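Left finger's sticking again!

I'd promised myself this blog would be about something other than maintenance for once, but the grippers had other ideas. I spent most of November folding laundry with them for the Ostik project (shirts, pants, then the same pants again), and by recording 1201 the left finger on one of them had picked up a tiny hitch right before it closes. You don't see it so much as feel it in your palm, like a drawer with a crumb in the track. I kept going for a whole afternoon pretending it wasn't there, and then I watched the recordings back and there it was, a little hop at the end of every grasp. So those all have to be redone. Fun!

My folding setup is the sofa with a checked sheet over it, and I'm not moving it, because after a day at the bench in Ovstead my back was done for. The sofa is just the right height and the sheet stays put if I tuck it in well.
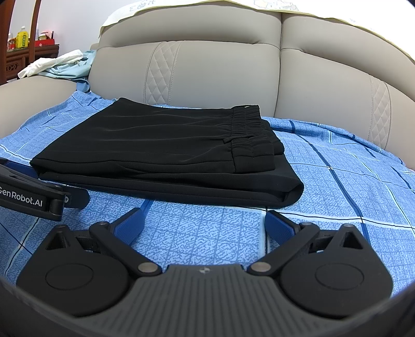 Anyway, the hitch. My first guess was a loose screw, so I went over every screw I could reach and they were all fine. Second guess was the pads, and I was half right there. One had crept a hair out of line, so the two faces were meeting at a slant and the finger was having to twist to make up for it. I peeled it off, cleaned the old glue away with alcohol, stuck it back on and clamped it overnight with a clothespin. Better! Still a hitch, though.

That left the pivot pins. I took the linkage off (take a photo before you do this, I've learned that the hard way) and wiped each pin with a lint-free cloth, and the cloth came away gray. It was lint. Of course it was lint, I'd been dragging fabric past those joints for weeks. A soft brush got most of it out and then I put the tiniest smear of dry lubricant on each pin. Please don't use oil here. I did once, on my old Rerska arm, and it turned into felt.

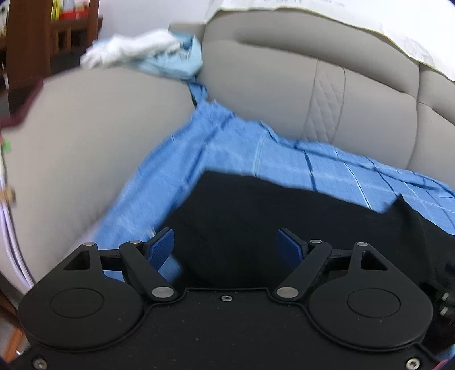 Cleaning has to be a habit with these, and I'm bad at habits, so I've tied mine to something I can't ignore: when the battery needs charging, the brush comes out. The joints get done first, then the pads get a wipe with a damp cloth, then the body. It's matte black plastic, so it shows everything, and you can see the fine specks of dust sitting all over the base plate. Those don't hurt anything where they are, but I take them as a hint about what might be going on inside the joints. The whole job takes me 20 minutes for the pair if I don't stop for coffee.

After it's back together I open and close it slowly five times with nothing between the pads, then do the same on a sock. If the readout doesn't come back to zero, I redo the zero point and try again. Mine needed it twice this time.

I've ordered spare pins from Vasylenko just in case, plus another set of pads, and I'm starting the pants over tomorrow morning. If anybody has found a brush that doesn't shed its own bristles into the joints, leave me a comment, I'm on my third.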